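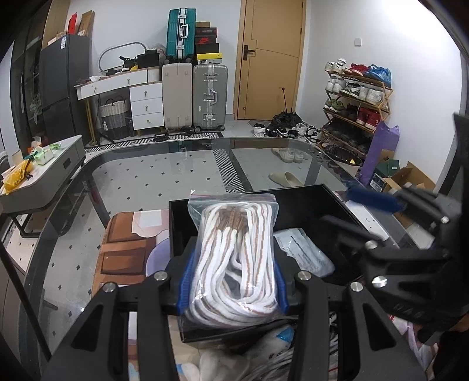
Jadwiga Domański keeps the rulebook in a ring binder, because rings let you take pages out. "That was the first rule I wrote!" she says. "If a page has stopped being useful, it goes. Everyone remembers to add rules. Taking them away is much harder."

She looks after recording practice at Norkeck, where people use hand-held grippers to do ordinary household jobs, and the recordings are used to teach robot arms. Her binder covers everything between picking up the grippers and handing over the files. When she started it in May it had 3 pages. It grew horribly over the summer, she admits, and she has since got it back down to something you can read over a cup of tea.

I'd asked what a good rule looks like, and she went straight to clear plastic bags. She loves them. They're see-through, they catch the light, and they change shape every time you squeeze them, so two people will pick up the same bag in quite different ways.

"We used to say 'hold the bag firmly'. Well, what does that mean? My firmly is your crushing." The page now tells people to close the pads until the bag stops slipping, then stop closing. If something inside starts to bend out of shape, let go and begin again. "And leave the mistake in! Please leave it in. Mark it as a retry and carry on."

Retries are the part she gets most excited about. Out of 2245 clips in the last batch, 112 were marked that way, and she would have been happy with more. Dilruba Sikder, who checks the clips before they're passed on, agrees with her, though it took a while.

"I came from Shemweta, and there we threw out anything untidy," Sikder says. "I was very proud of my clean folder. Then I watched an arm drop a packet and just sit there, because it had never been shown what you do next." She laughs about it now. These days she only rejects a clip when the label doesn't match what happened, or when something private has been recorded.

Privacy has the longest page in the binder. People work in real homes, and Domański is firm that the person who lives there gets the last word. Letters and screens are put away before recording, faces are kept out, and anyone can ask for a clip to be deleted without giving a reason. She borrowed the wording from a Flodia handout and then cut it by half. "If you need to read a sentence twice while standing in somebody's living room, it's a bad sentence."

What the binder doesn't ask for is a tidy house. An early draft did, with a line about clearing all surfaces, and Sikder crossed it out in green pen. Shoes by the door can stay by the door. The floor where you're walking has to be clear, and so does any cable you could catch with your foot, but that's about people's ankles.

There are still arguments. The two of them can't agree on how many times one person should repeat a job before swapping over. Sikder wants a fixed number. Domański would sooner trust people to say when their hands are tired, and she has added a line saying that a break never needs to be explained.

The other open question is pad wear. The soft ribbed kind grip beautifully when they're new and then slowly don't, and clip 778 has become a bit of a legend for a packet sliding gently out of a perfectly closed gripper. A check before each session went in straight afterwards: squeeze a sheet of paper, tug it, write down the result.

"It takes no time at all and people enjoy it," Domański says. "I'd like the whole binder to be like that."

Next on her list is the page on labels, which she thinks is too long. Ikano have offered to try the new version with people who have never held a gripper before, and she's asked them to send it back with everything confusing circled.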